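The white board on the black table
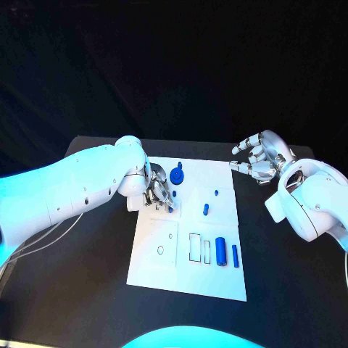 Tia Parsons writes that I am being unfair to sorting boards, and that a small piece placed carefully on a marked surface is the best hour of her week. She has run the craft table at Kendby for years and I don't doubt she means it. I still think the whole business is oversold.

Walk into any hobby store and you will find a shelf of blank white boards divided into panels, with circles printed on them to tell you where the blue bit goes. The one I bought from Hulme came with a leaflet promising focus, calm and "better hands." I got a sore neck. The faint lines were so faint that I had to tilt my lamp to find them, and my kitchen table, a dark one, threw so much contrast around the thing that I kept looking at the edge instead of the middle.

My complaint is with the claims. Picking up something small and setting it down in a chosen spot is a decent skill. Watchmakers have it, and so do people who sew on buttons. They got it by making watches and sewing on buttons, and at the end somebody had a watch or a shirt. With the board you clear the pieces off and start over.

Malcolm Whitlock sent me a survey he ran last November with 400 people from his mailing list, most of whom said they felt steadier after a month of practice. Fine – but they were people who had signed up for a mailing list on the subject. I would like to hear from the ones who put the board in a closet. My guess is there are more than 2,000 closets like that in Grurnau alone, though I admit I have only looked in mine.

I will give Tia this much. A plain surface beats a cluttered one, and a printed circle is a clearer instruction than most of what I was taught in school. If you enjoy it, keep at it. Just buy the cheap board, skip the leaflet, and once in a while try the same fingers on a loose button or the tiny screw in your glasses. I fixed mine on 27th July, and the board was no help at all.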